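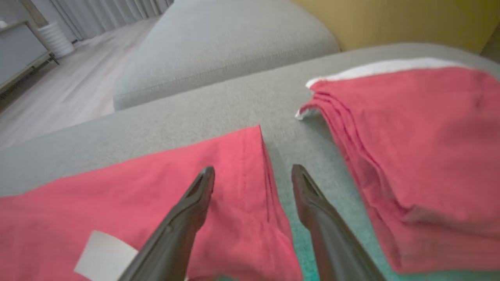 Residents of the Ludmont estate had waited long enough for a landlord that would answer for its own repairs, the Ludmont Tenants' Forum told the Housing Authority in its written response to the transfer proposal, and the Forum asked that any new arrangement be put in writing before the keys to the estate office changed hands.

Housing | Authority News | Press Releases

LUDMONT HOUSING AUTHORITY TO BRING ESTATE MANAGEMENT IN-HOUSE

Released 28/08/2021

The Ludmont Housing Authority has approved the return of day-to-day management of the Deden Street and Fumine Court developments to its own staff. The decision ends a management agreement with Maillard Residential Services, which has handled rent collection, routine maintenance and tenant inquiries at both sites under contract with the Authority.

The agreement was due for renewal in February. Following a review of service standards, the Authority and Maillard Residential Services have agreed that it will not be renewed, and that responsibilities will pass to the Authority in 2 stages. Repairs and maintenance will transfer first. Rent accounts, leasing and the waiting list will follow once records have been checked and moved to the Authority's system.

The change affects 200 households at Deden Street and a further 100 at Fumine Court. Existing leases remain in force. No tenant will be asked to sign a new lease or pay a new deposit as a result of the transfer, and rents will not change on account of it. Tenants who receive housing assistance do not need to reapply.

The review looked at response times for urgent and non-urgent repairs, the handling of complaints, and the condition of shared hallways, stairwells and laundry rooms. It found that the division of duties between the Authority and its contractor was unclear in several areas, in particular where a repair involved both the inside of an apartment and the structure of the building. Tenants reported being referred from one office to the other. Under the new arrangement a single repairs desk will take all requests and will give each one a reference number at the time it is made.

In answer to the Tenants' Forum, the Authority has committed to publish a service statement before the first stage of the transfer. The statement will set out target times for repairs, the steps for making a complaint and the right of appeal. A draft will be sent to every household at both developments, and written comments will be accepted at the estate office.

Maillard Residential Services will continue to operate the current telephone line and the estate office until the first stage is complete. Repair requests already submitted will be carried over and do not need to be made again. On-site employees of the contractor will be invited to apply for positions with the Authority.

The Authority will hold an information meeting for tenants at each development. Notices giving the time and place will be posted in building entrances and mailed with the next rent statement. Interpretation is available on request.

Media inquiries should be directed to the Communications Office, Ludmont Housing Authority.

Recent releases
Fumine Court elevator replacement: notice of works
Waiting list to reopen for two-bedroom apartments
Authority adopts revised pet policy
Deden Street parking permits: renewal period extended
Annual inspection schedule now available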